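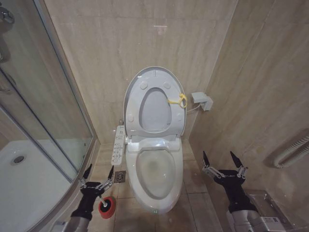

Page 62

The Small Room at the End of the Hall

Auður Hallgrímsson has cleaned guest bathrooms for a living since she was nineteen, and she now looks after the rooms at Mirerik, a guesthouse where every bathroom has an electronic bidet toilet.

"People are careful with them for the wrong reason," she says. "They see the buttons and they leave the whole side dirty."

The control panel at Mirerik is a strip on the left of the seat, with small black icons. She wipes it with a barely damp cloth and never sprays it. "The spray goes on the cloth. Then you go top to bottom, once."

She starts with the lid up and does the underside first, going around each bumper pad. After that comes the seat, then the bowl, then the outside down to the tile. The round brush stays on the floor side of the job and a different one goes in the bowl.

Graham Ashworth, who owns the place, put in the toilets over one July. He chose beige tile for the floor and walls and says he would do the floor differently now. "The stone look is fine. It's the grout. I'd have gone with bigger tiles and fewer lines."

The floor drain is by the toilet, and Hallgrímsson lifts the grate every Wednesday. "Hair, mostly. It takes a minute if you do it every week."

The glass shower gets a squeegee from the guests if they feel like it — most don't — and from her either way. She has tried a coating for the glass and went back to vinegar and water, 100 milliliters of vinegar to 300 of water.

Ashworth asked her once about cleaning the cable and the outlet box on the wall. "Dry cloth," she told him. "And leave it alone after that."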